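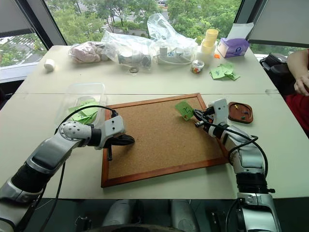 What does the Unus service include?

The standard Unus agreement covers delivery of one two-armed unit, installation at a table of the client's choosing, training for 2 members of staff, and a review at the close of the trial period. Fabric covers, additional grippers and work outside normal hours are billed separately.

Margareta Grecu read this paragraph twice before she signed the receipt. She had been the records officer of the Brultden Municipal Archive for 27 years, and it was her practice to read a paragraph twice.

The trial began in June. The Archive had proposed, and the firm of Rusu had accepted, that the unit be assigned to the Request Board. Under the rules of the Archive, every request from the public was to be written by hand on a paper tag and pinned to a cork board until it had been answered. The rule had been adopted in the year of the Dustberg flood, when the ledgers were lost and the board, which hung high on the wall, was spared. It had never been repealed.

The unit performed its duties in a manner the Archive considered satisfactory. It took each tag from the container, carried it to the board, and fixed it with a pin. Mrs. Grecu entered the results in the log each evening in blue ink. Tags placed: 487. Complaints received: none.

It was in the second part of the trial that she observed a matter not addressed in the agreement. The unit did not place the tags in order of receipt. A request concerning a boundary wall, received in the morning, was pinned beside a request concerning a well, received the week before. A christening was pinned beside a sale of horses. She corrected the arrangement by hand. On the following day the unit restored it.

She wrote to Rusu. The reply stated that the unit had been supplied with the general index of the Archive, as requested by the client, and that it grouped related items where space allowed. The function could be disabled upon written instruction.

Mrs. Grecu prepared the written instruction. Before sending it, she went down to the vault and drew the file on the boundary wall and the file on the well. Both concerned the same parcel, and both had been opened by the same woman, who had signed under her married name in one and her maiden name in the other. The persons now making the requests were her grandchildren. They lived in different towns and, so far as the Archive could determine, had never met.

She answered the two requests in one letter, with a copy to each.

The review form was due on Jul 28, 2020. It contained a section for faults, in which she recorded the arrangement of the tags, and a section for the client's preference regarding correction, which she left blank for most of an afternoon. The board was nearly full by then. In the card index downstairs were 1,981 requests which had been closed without an answer, the oldest of them in her predecessor's hand.

She asked whether the trial might be extended. Then she brought up the first drawer, took a clean stack of tags, and began to copy.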